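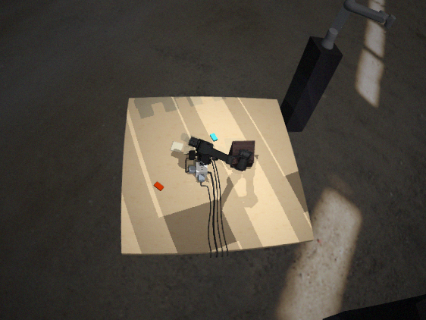
Natalina Bellini reckoned I'd got the wrong end of the stick about the Funddale mill, and that before I wrote another word about felt hats I ought to go and stand next to the steam. She put this in a comment under my post on secondhand trilbies, and then added that there was an open day in September and I should wear shoes I didn't mind ruining. So I went! And I wore my good shoes anyway, like an idiot.

Funddale is one of those places you've been past on the train and never got off at. Two platforms, a shut-up ticket office, then a long hill down to the river with the Zuccaro hat works at the bottom. I'd caught the early train and was at the gate by half past nine, which was too early, so I had a bacon roll from the van in the car park and listened to two men disagree about bowling greens.

They take you round in groups of 12. Ours was led by Fiifi Gbeho, who has been in the blocking shop since he left school and talks at a terrific speed, walking backwards. First stop was the fur room, where the raw stuff gets mixed and blown about to get the clumps out. You look at it through a window and it's like watching a snowstorm in a wardrobe. It's mostly rabbit, with a bit of hare in the pricier ones. If that bothers you they do wool too, and there's a separate line for it upstairs, though that was shut on the day and I was a bit miffed about that.

After that comes the forming, and I had this completely wrong in my head. I'd always pictured somebody cutting a hat out of a sheet of felt. What they do is suck the fur on to a great big perforated cone, wet it, and peel off a floppy thing the size of a pillowcase. Then it gets rolled and squeezed and soaked and rolled again until it has shrunk to less than half of that. Fiifi handed one round at the halfway stage and it felt like a damp flannel. I can't say I saw a hat in it.

The blocking shop was the bit Natalina had been on about, and she was right, I take it all back. The steam gets you in the face as soon as the door opens. My glasses went, my fringe went, and a lady from Allton behind me said "oh, lovely" as though she'd walked into a spa. Sandro Colombo was working at the end bench and he let us watch him pull a hood down over a block, lean his whole weight on it, run a cord round the bottom and knock the cord down with a little wooden tool. It took him a couple of minutes. Somebody asked how long it took to learn and he said his first year's hats had all gone to his uncles.

The blocks themselves live in a loft above, on racks, each with a number stamped in the base. There are 2,831 of them by the last stocktake, and 703 haven't been used since before Sandro's time. You get shapes up there that nobody has a head for any more. I was very taken with number 703 as well, funnily enough, a tall narrow crown made for a coach firm's drivers, and I'd have had it home in my bag if they'd let me. The floor is very uneven up there, so mind yourself if you go.

Trimming was quieter. It's a long room with north windows, and everyone has their own lamp and their own cushion and quite strong views about the radio. The ribbons come from Lemora, who also had a stall in the yard selling ends by the metre. I bought 8 metres of a bottle green grosgrain that I've got no use for at all. The leather sweatbands are still stitched in on a machine that sounds like a moped.

Lunch was soup in the old canteen (pea, very good, not enough bread) and then there was a talk by Primo Guerra on the history of the firm. I'll be straight, it went on. He had slides of every managing director and a lot to say about the 1950s, when people stopped wearing hats to work and the place went from six days a week to three. The part about the wartime orders was interesting and I wish he'd started there. I ducked out during the questions to get to the seconds shop before the rush.

The seconds shop! Take cash, the card reader was sulking. Most of it has a tiny mark on the brim or a slightly wonky bow, and I came away with a navy fedora that has a flaw I still haven't found. Osvaldo Messina on the till steamed the brim for me while I waited and told me off for picking my old one up by the pinch at the front. Two hands, by the brim, every time.

Last tour goes in at three. Parking is free but the field was boggy, and there's no step-free way up to the loft. The shoes are drying on the boiler as I type.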